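Saturday, February

Up at seven. Porridge, then out to the bins before the rain started. Mali Prothero rang at half past eight to ask if she could still drop the boxes off, and I said yes as long as it was before lunch. She came at ten past eleven with the back seats down.

The play kitchen has been in the spare room since Christmas with its back panel off. I finally put it right today. The panel has the tiled backsplash on it and goes in with four screws, of which I had three. Found a fourth in the jar under the sink. It is a bit longer than the others but it holds. The shelf went on next and was easier than the instructions made out, though I put it on upside down first and had to take it off again.

Wiped the worktop with warm water and a little washing-up liquid. There was sticker glue near the hob that took a good while to shift. Did it with a fingernail in the end. The hob itself only needed a dry cloth.

Mali's boxes were mostly play food and pans from Rurnudholm, where the playgroup has closed. She says they had more than 200 pieces at one time. I kept what would fit in one drawer and put the rest back in the car for her to take on to Bedton. The rules I went by were nothing chewed, nothing with batteries, and nothing I would mind treading on. I kept the shiny pot with the two handles because it looks like the one we use ourselves. The wooden spoon and the slotted spatula hang up on the tiles now, over the hob. The hooks are small and the spoon wanted three goes before it would stay.

Cheese on toast for lunch, Mali stayed. She told me Luzius Reisinger is moving to Trastunville after all and has already paid for the van, 200 pounds for the day, which we both thought was a lot. He wants to know if we can use a bookcase. I said I would measure.

Measured. The gap behind the door is 36 inches wide, so it depends on the bookcase. Left him a message.

After Mali had gone I had another look in the drawer and sorted it a bit. Fruit at the front, bread and eggs behind, and the odds and ends in an old ice cream tub. There is a lid that does not belong to any of the pans. I have kept it for now.

The children come at 10 tomorrow. I moved the lamp out of the way and rolled the rug up so they can get right up to the kitchen, then put some of the food in the pot, an orange piece and a green one, and left it on the hob for them to find. Swept up. My back is not happy with me after all that kneeling.

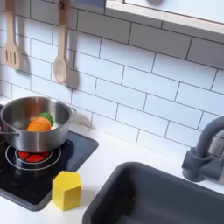

For tomorrow

Milk, and more bread.
Ring Luzius about the bookcase if he has not rung by then.
Ask Mali if the spare lid belongs to something that went to Bedton.
Get the small chairs down from the loft before the children arrive.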